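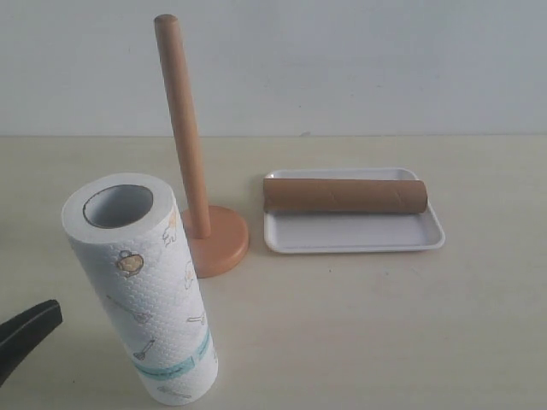 Where the Vustside community kitchen stands

Dear Margit Nyitrai,

We've had a wonderful winter, and I'm so pleased to send you this update on the Thampi cooking evenings. Your grant has carried us through the first half of the program, and the kitchen has served 1,065 meals so far (the lentil soup night alone drew people from as far away as Clirnia!).

Sessions

We now run 2 groups a week. The early one is mostly parents with school-age kids, and the later one is a lively mix of retirees and people coming straight from work. Bread was the big hit. We had planned one evening on flatbreads and ended up doing three, plus a sourdough swap that is still going strong by email.

The knife skills class was quieter than we hoped. We put it up against the school concert, which was our own mistake, and we'll offer it again in May.

Money

Flour, oil and dried beans came in under budget. Cleaning supplies and paper goods went over, and I'd like to move $300 across from the printing line to cover them. We printed far fewer recipe booklets than planned, as most people are happy to copy things down or take a picture of the whiteboard. Please let me know if you need a form for this.

The second oven

Still waiting! Dremidness have confirmed the model, but the wiring has to be checked before they deliver. Until then we bake in shifts and eat a bit later than advertised.

Coming up

Baptiste Carré has agreed to lead 5 evenings on pastry, starting with choux. Sign-up opened on 6th February and the first evening filled by lunchtime, so we've begun a waiting list. You would be very welcome at any of them, and we'll keep an apron for you.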